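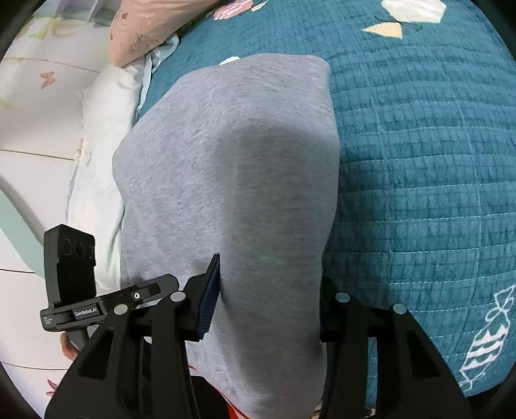
Altar linens and hall textiles: washing and storage

Sort by fibre before anything else. Purificators and corporals are linen and go in their own load. Choir robes are a polyester blend. Hall tea towels are cotton and can be washed at 60 degrees.

Rinsing
Purificators are rinsed by hand in plain water first, and that water is poured onto the garden bed, not down the drain. Detergent comes after.

Candle wax
Chill the cloth, lift the wax with a blunt plastic scraper, then press between sheets of plain paper with a warm iron. Change the paper until no grease mark transfers. Coloured wax may leave dye; treat with methylated spirits after testing a hem.

Wine
Blot, flush with cold water, wash within the day. Do not use chlorine bleach on linen.

Ironing
Iron linen damp, wrong side first. Corporals are folded in thirds each way, giving nine squares. Embroidered crosses are ironed face down on a towel.

Robes
Close zips before washing. Wash at 30 degrees and hang to dry.

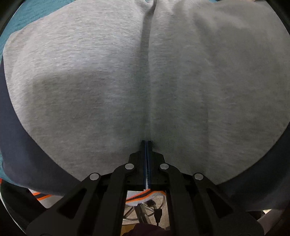
Grey fleece with the zip tape showing at the lower end of the seam.

Storage
Use acid-free tissue. Roll frontals; do not fold them. The Bramia cupboard is for white and gold sets only. Check for silverfish each August.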